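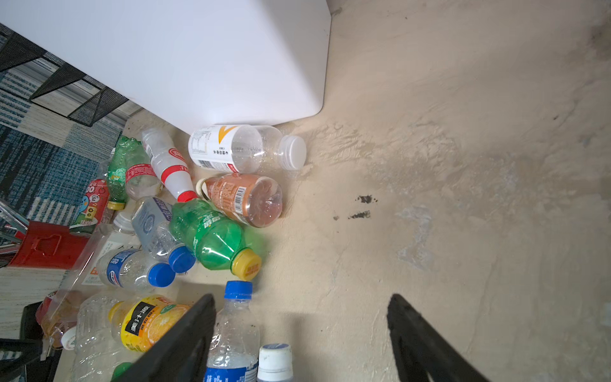 Bottle refund: sorting at home or leave it to the depot?

Home | Forums | Waste and Recycling | New posts | Search

kirndale_kev
What do people do with their drink bottles between depot runs? Ours go on the concrete next to the big white box until I get sick of stepping over them. Mostly clear ones, a couple of green, and one white one with a red cap. The Kirndale depot moved its hours in January and now shuts at 4 pm, so they sit longer than they used to. Do you sort by colour first, or just tip the lot in a bag?

Pliltstead Pam
Bag. The depot counts them and doesn't care what colour they are. I take mine in when I can't close the shed door. Last load was 300 and I had sorted none of it.

Brock Leclerc
Depends on the depot. Skorkisbridge has separate chutes for clear and coloured plastic, and if you turn up with a mixed bag you stand there doing it on their bench with people waiting behind you. I use two old feed sacks. It takes no extra time if you do it as you finish each bottle.

kirndale_kev
Kirndale is one chute for plastic. Glass goes in the crates out front.

tin_shed_99
Caps on or caps off? I was told off.

Pliltstead Pam
Off at Pliltstead. They have a bucket for them.

Brock Leclerc
On at Skorkisbridge. They changed it last year and the old sign is still up, so ask at the counter.

tin_shed_99
Leaving caps on is a bad idea wherever you are. The bottle can't be squashed with the air in it and your bag is full of nothing. I take them off, tread on the bottle and put the cap back if they want it.

Brock Leclerc
Don't tread on them. The machine has to read the barcode, and a flattened bottle gets spat out half the time. One of kev's green ones is crumpled already. I'd keep that aside and hand it in at the counter.

tin_shed_99
Never had one refused. I did 1539 over the winter and most were flat.

Brock Leclerc
By hand count or by machine?

tin_shed_99
Hand count.

Brock Leclerc
Well, there you go. Machine is different.

maplecreek_jo
Check the labels too. Imported drinks don't always have the refund mark, even if the bottle looks the same as a local one. A few of yours have Chinese printing on them, kev. Look for the refund wording near the barcode. If it's not there they go in the household recycling and you get nothing for them. I had 9 knocked back in one visit.

kirndale_kev
Didn't know that. I'll go through them tonight. Is it worth rinsing?

maplecreek_jo
Quick rinse, drain upside down. Ants otherwise. And get them up off the concrete, ours was stained for good after one summer of drips.

kirndale_kev
The floor was stained when we moved in, so no loss there. Going with Pam's bag and jo's rinse. I'll report back on how many get through.

Pliltstead Pam
I use the Kabbaj bags with the drawstring. They hold around 512 mL bottles by the dozen and don't split.

Contact us | Forum rules | Copyright Kirndale Community Forums | Back to top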